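Enseñar por teleoperación: ¿alguien lo ve útil?

jisteo83: Llevamos 133 demostraciones a mano con los mandos y sigo sin creérmelo. El brazo copia mis titubeos — y poco más.
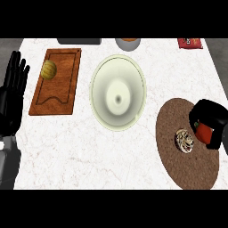 Pimiento en la pinza derecha, bol todavía vacío. Simulación.

runanier: No compro lo de los titubeos. ¿Filtraste las malas?

jisteo83: Quité 2. Malathi Hegde quería quitar más.

gowda_m: Pues tenía razón ella. Y en simulador, encima... a ver con un pimiento de verdad.

Última actualización: 30 abr 2020
Usamos cookies. Aceptar
© Foro Stimora · Contacto · Volver arriba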